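Zeltier Paired Hand Gripper Set: Long-Term Equipment Review

Reviewed by Siyabonga Du Plessis, Equipment Assessment Office, Drastitz Technical Institute
Published November 23, 2019

Scope of this review

The Institute acquired one Zeltier paired set in March for its work on teaching a two-armed cell to handle cloth. The set consists of two hand-held grippers, their marker cubes, the connecting cables and a calibration card. An operator performs the task with the grippers in the hands, and the recorded motion is later used to program the cell. This review concerns the setting up and upkeep of the equipment. It does not assess the quality of the resulting programs, which will be reported separately by the Brenance laboratory.

Setting up

Unpacking and first assembly took 61 minutes with one technician, including the time needed to read the manual. The greater part of this was spent on the marker cubes. Each cube is fastened to the gripper body by 4 screws, and the manual is vague as to how tightly these should be driven. Our technician overtightened one on the first attempt and the cube sat slightly out of square. The supplier replaced the mounting plate without charge, although delivery took 10 days.

Calibration is straightforward once the cubes are seated. The jaws are closed on the card, opened fully, and closed again; the software then confirms the reading or asks for a repeat. We would have welcomed a clearer message in the second case. At present the operator is told only that the reading was refused, and must work out whether the fault lies with the jaws, the markers or the lighting.

Users should choose the work surface with some care. A pale, matt table top gives good contrast with dark cloth and does not throw reflections on to the markers. The operator should be able to stand at one long edge and reach forward with both arms without leaning. 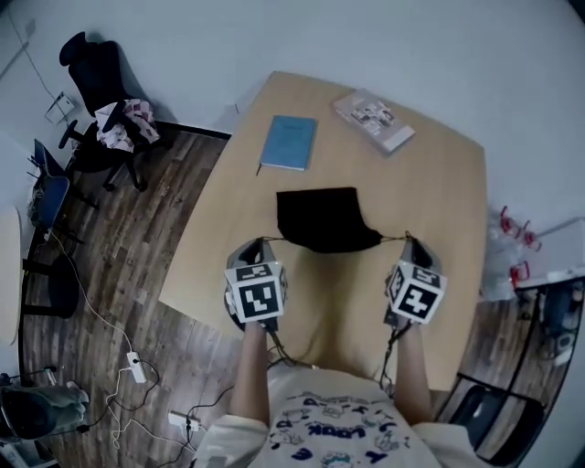 The cables are the weakest part of the design. They leave the base of each gripper and run back towards the operator, and over a long session they tend to twist as the wrists turn. We now lay them out straight before each session and allow a generous loop on each side. Zeltier offers a longer cable at extra cost - in our opinion it should be supplied as standard.

Handling of cloth

Soft items held by two corners show up any difference between the jaws very quickly. If one side grips less firmly, the cloth slides from that side as soon as it is drawn tight. During our trials the right gripper developed this fault. The cause was a worn pad, and changing it was a simple matter: the old pad is pushed out from behind, the seat is wiped clean, and the new pad is pressed in until it clicks. Both pads should be changed together, followed by a fresh calibration.

Care and repair

The printed markers must be kept clean and free from scratches. We wipe them with a dry cloth at the end of each session and have forbidden the use of solvent, having spoiled one face in that way. Replacement faces are sold singly and must be matched to the correct side of the correct cube. The labels on the packets are small, and it is easy to fit the wrong one.

Screws on the cubes should be checked weekly. We found 3 loose in the first month and none after thread-locking compound was applied. Repairs beyond the pads and faces are handled by Ngcobo, the regional service agent, whose staff were courteous and returned our left gripper in working order.

Assessment

The set is well made where it matters most, and the jaws have remained accurate when properly looked after. The manual requires revision, and the cable arrangement is below the standard of the remainder. The Office approves the Zeltier set for continued use at the Institute, on condition that each session begins with calibration and that spare pads are held in stock.

Departments wishing to borrow the set should apply to the Equipment Assessment Office in writing.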